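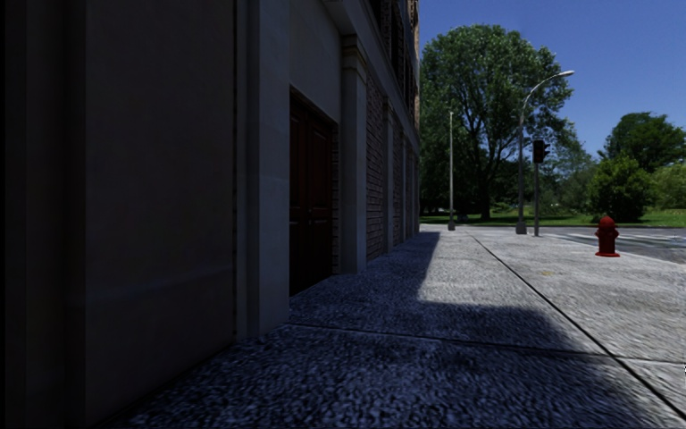 Can a robot do the household chores yet, or take over the fetching and tidying in a shop?

A few of them, slowly, and mostly when the room has been left the way the robot expects to find it. The rest still need a person close by, and for a good many chores the person would be quicker doing the whole job alone.

Codow publishes results of its first chores trial

18 April 2021, for immediate release

Codow, the maker of the Griter household and shop helper, is very pleased to share the results of its first full chores trial, carried out in ordinary homes and in the stockrooms and aisles of the Oravec homeware shops. We have been asked so many times over the winter when a machine will be ready to empty the dishwasher that we thought it only fair to set down in one place what Griter can do, what it can do on a good day, and what it is still some way from doing at all.

The trial began in November with a list of 101 chores, put together from suggestions sent in by families, shop staff and our own engineers (who turned out to have strong feelings about duvet covers). Griter made 2,102 attempts at the chores on that list in 15 homes and in the Oravec shops. We called a chore passed only if Griter finished it every time it was asked, without a hand on the machine and without anything being broken, spilt or left half done. Eighteen chores passed.

We know that 18 out of 101 will sound like a modest figure to some readers, and we would gently say that it is a modest figure. It is also a good deal better than we managed when we started, and the chores that passed are ones that people do day in, day out and are generally glad to be rid of.

What went well

Griter did best with things that are firm, dry and of a known size. Carrying a closed box from the stockroom to the right aisle passed, as did bringing empty baskets back to the front of the shop, putting tins on a waist-high shelf and collecting mugs from a table. At home it was good at picking shoes up from the hall floor and setting them in a row, and several of the families told us they would have kept it for that alone. It wiped flat worktops well provided they had been cleared first.

In the shops the work that suited it best was the slow, steady sort at the end of the day, when the aisles are quiet and there is room to turn. Staff at Oravec said they came to rely on it for the basket round in particular and were rather put out when it went away for servicing.

What did not go so well

Laundry remains very hard. Griter can lift a towel out of a basket and fold it in half, and sometimes in half again, but a fitted sheet defeated it on every attempt and odd socks were a muddle from start to finish. It struggled with clear glass, with thin plastic bags and with anything wet. Loading a dishwasher was managed on some attempts and abandoned on others, usually over the cutlery, and so it goes down on our list as not passed.

Shops brought troubles of their own. Stock that had been put back in the wrong place by a customer confused it badly, and it was slow to decide what to do when two people stood talking in an aisle. It waited politely, which everybody liked, and then it went on waiting, which they liked rather less.

Speed is the other thing we are asked about. For nearly every chore on the list, Griter took longer than a person. Where the job can be done while the household is out or the shop is shut, people told us they hardly minded. Where somebody was standing there wanting the kitchen back, they minded very much.

Out of the front door

A surprising number of the suggestions we received were for jobs that begin indoors and finish outside: taking a parcel along to a neighbour, bringing the shopping in from the kerb, carrying a box round from one entrance of a shop to another. None of these was part of the trial in homes and shops, and Griter has so far attempted them only in Flakex, our computer-made practice world.

Flakex has streets as well as kitchens. One of them has a long brick and stone building with a broad pavement beside it, half in deep shade and half in bright sun, and a red fire hydrant standing close to the kerb. A person would stroll along such a street without giving it a thought. For a machine that steers by what it sees, a hard-edged shadow lying across the paving can be mistaken for a step or a drop, and the joints between the slabs need to be told apart from cracks and kerbs. We would much rather work through all that on a computer, patiently and over and over again, before asking Griter to carry anyone's eggs.

We should add, in fairness, that doing well in Flakex is no promise of doing well on a real street, with real weather and real dogs. Outdoor chores will be tried with a member of our team walking alongside for as long as it takes.

What happens next

Codow will carry on with the same list of chores so that the next set of results can be laid beside this one and fairly compared. The work for the coming months will be mostly on cloth, on cutlery and on clearing up around people who are still using the room. Oravec has kindly agreed to go on lending us its shops after closing time, and we are very grateful to its staff for their patience and for their many frank remarks.

Griter is not yet on sale and we are not taking orders. Families who would like to be considered for the next trial are warmly invited to write to us through the contact page, telling us a little about their home, whether there are stairs, and which chore they would hand over first.

Notes for editors

Codow designs and builds Griter and also develops Flakex. Oravec sells homeware. The full list of chores, with the result for each, is available from the Codow press office on request.

Ends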